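I promised myself I'd write this up before I forgot how we fixed it, so get comfortable! For most of November our little planner (we call it Oreo) would stop dead whenever two blocks of the same color sat close together. The perception code merged them into one big lump, and the planner, quite sensibly, refused to touch it.

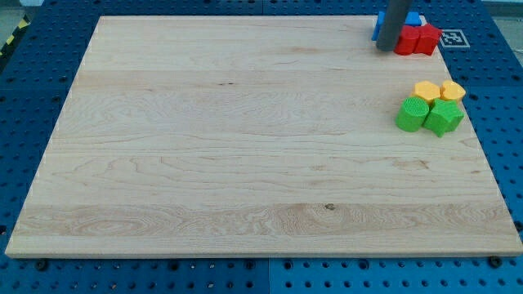
By Lotte Hendriks
February 3, 2025
Filed under: Robots, Perception

Pairs like the two yellows with the greens in front of them were the worst. Color alone gave us one yellow blob and one green blob, and I kept fiddling with thresholds for far too long, until Bence Bíró asked why I wasn't using the outlines too. So now we split on color first and then look for a dent in the contour, and a star or a heart gets its own pose.

I replayed all 2,144 saved views over the weekend and only 30 still come out merged, which made me very happy (I may have danced a bit). Next up is the wood grain, where a dark knot sometimes passes for a tiny object. Anqi Xu has a filter she wants to try on it Thursday.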